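3.2 Bin surface and small parts

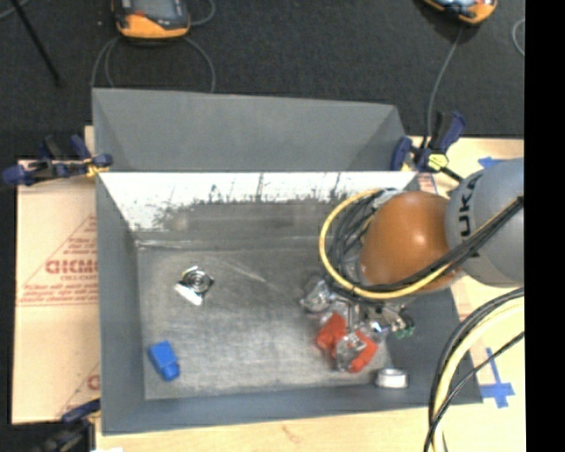

Sorting bins of this type get reused for years, and the floors show it. Ours is plain gray sheet metal with sloped sides, open on top, kept on a wooden table. Not cleaned or repainted for the study. Scratches matter here, a shiny part on a scratched metal floor is easy to overlook (Vaughan, in the February notes, calls these "lost silvers").

Parts were drawn from the Gittins mixed lot, 1,000 pieces, never more than 17 in the bin at once. Colored and bare metal parts mixed on purpose. Red and blue pieces were found fast by all sorters. Bare metal ones slower, especialy when resting up against a wall.

Figure 3. Gray metal bin with a few parts spread on the floor: a blue piece near the left wall, a silver piece with a dark round center, a red piece and a short silver ring toward the right. Note fine scratches on the floor.

Wear was graded by hand on the Bulau scale, one grader (Hughes), so no agreement score. We know this is weak. Second grader planned but not in time for this draft. Floor and walls graded seperately, see Table 3 for both.

Lighting kept the same for all 26 runs. Overhead only, no lamp on the table.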